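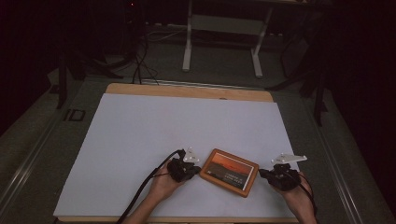

Two Hands, Two Grippers

May 2025

Give anyone a pair of hand-held grippers and the first thing they do is click the jaws together like a crab. I did it too. Then somebody slid a small framed picture toward me and asked me to lift it, turn it and set it down again, and I got very quiet for the next few minutes!

I had come to the Mastirton workshop to try two gripper designs side by side, the Skendis and the Hidis. Both work on the same idea. You hold the tool, you do an ordinary job with it, and a robot arm later learns from the motion you recorded. How good the lesson is depends a lot on what the jaws let you feel, and that's where the two part ways.

The Skendis is stiff. Close it on a thin edge and you know right away that you've got it. The Hidis has more give in the linkage, so it forgives a sloppy approach (I made plenty of those), but the grip arrives a little later than your fingers expect. On blocks and cups I hardly cared. On a picture frame I cared very much, with one hand on each end and the whole thing wanting to swing.

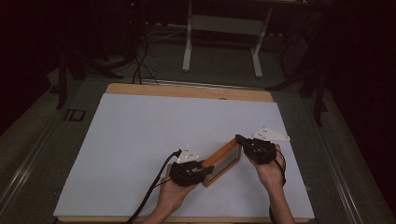

Mbwambo, after a long stretch with both pairs, would take the softer one every time, on the grounds that a stiff jaw makes people timid and timid people record slow, fussy motions that no robot needs to copy.

I see the point, and my own early tries were fussy all right. But I got faster with the Skendis, and by my second session I had stopped looking at my wrists. The team has logged 1386 lifts so far, 344 of them with frames, and they're still arguing over which set is cleaner. I love that they're arguing.

What surprised me most was how much the pads matter. We talk about motors and cameras all day long, and then a strip of grippy stuff on the fingertip decides how the afternoon goes.

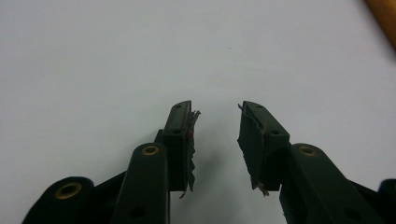
A fresh pad lets you hold lightly and think about where you're going. A tired one makes you squeeze, and once you squeeze, you tilt. The crew now writes down the pad's age next to every run, and they plan to swap pads after 76 lifts when the next round starts in July. I've asked to come back for it, and I'd like another go with the Hidis on new pads before I pick a favorite.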